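Workshop diary, December 6, 2022

Wrist view first. I moved the left wrist camera back on its bracket last night, and the fingers still take up too much of the picture. The mount was designed for a narrower gripper body. Changing the angle costs me the fingertips, and changing the distance costs me clearance at the elbow, so for now I am keeping the distance and reprinting the bracket with a slot in place of the fixed holes.

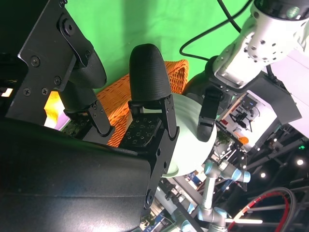
Benoît Joly

The ridged fingertip and the sensor pad below it are both in view, and so is the other arm when it comes in from the right. I had planned on two separate calibrations, one per arm. With the second arm's mounting plate visible from here, I can print a marker, stick it to the plate and check one arm against the other. The marker file is drawn, but the printer is busy with somebody's lamp parts until tomorrow.

Cable routing on the second arm needs work. It loops well clear of the body, and I want it held at two points before I raise the speed limit again. Langlois has spiral wrap in the drawer under the bench vise. Ask before taking it.

Main job this evening was the left gripper's closing force. The driver accepts a value from zero to 3,777, and until now I had it at 900 for everything, a number left over from the first bench test. That is fine for a rigid part. For the pumpkin buns I dropped it in steps and logged the finger position at each one. The ribs on the bun are the awkward part: a flat finger meets the high spots first, and the position reading drifts while the force reading looks settled. I now wait for both before lifting.
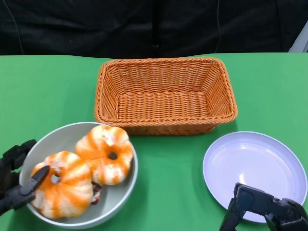
Plerkeo Shared Workshop -- Robotics Bench

Layout for the bun runs is basket at the back, bowl to the left, plate to the right. Left arm does the bowl, right arm waits over the plate. The approach to the front bun comes in over the left rim of the bowl, and I would like a steeper angle. The gripper body hangs over that rim with less margin than the model says it has. Either the bowl is taller than the value I typed in or the tool offset is wrong. Measured the bowl with calipers: the bowl is right. So it is the offset, and I have to redo the touch-off on the left arm. Put that at the top of the list.

The Zarnis board on the left side dropped its connection twice, both times with the wrist rotated past the same point. I suspect the connector -- the crimp on the ground wire has never looked good. Reseated it, no change in the log format, will watch.

The second layout uses the basket as the container for the cake slices, with the bowl moved to the front and the bread on the plate. 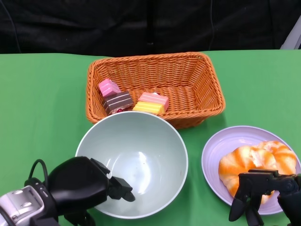 Cake slices in the basket, bread on the plate, both grippers at the near side.

Segmentation has trouble with this one. The pink slice and the yellow slice against the front wall come back as a single object, and the grasp point lands on the seam between them. Tried a higher color weight, which split those two and then also split the chocolate slice along its cream stripes. The bread has the same problem in orange and cream. Stripes are going to need depth as well as color. I have 26 labeled views saved and will use those before collecting any more.

Left to do: touch-off, bracket with slot, marker, ground crimp. Womarard order for the M3 inserts still not placed.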